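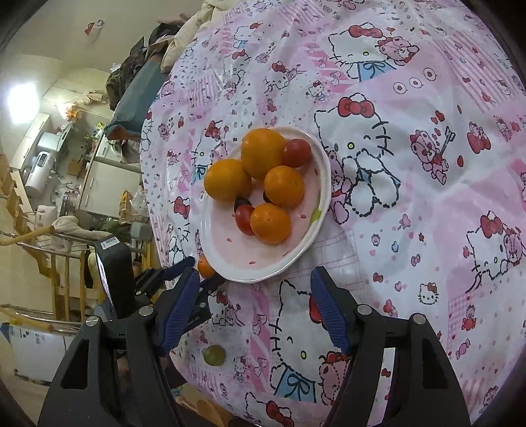 Drerno wants 1000 examples of fruit being picked up, and it wants them from kitchens that people cook in. The company, which builds learning software for household robots, began its spring collection in April with 20 homes and a stock of hand-held grippers, worked by whoever has a free hand. The task could hardly be plainer: fruit goes onto the plate, fruit comes off the plate. The tablecloths are another matter. A small green fruit sitting on a crowd of Hello Kittys, pink bears and red bows is a harder thing to find than the same fruit on a bare lab bench, and Drerno is counting on it.

"Our old model was brilliant on gray," said Nurhan Saraç, who runs the collection. "Very few families own a gray table."

Each home records for 12 days, using its own dishes and whatever the market had that morning. Oranges are popular. Grapes have been dropped from the list after a week of what Saraç called "juice."

Pay is by the accepted example – a drop counts, if the fruit is then picked up again. Tassanee Panyasiri, who checks the recordings, said she rejects most of the ones made after dinner. Sign-up for the next round is open until 7 p.m. on the last day of the month, and patterned cloths are welcome.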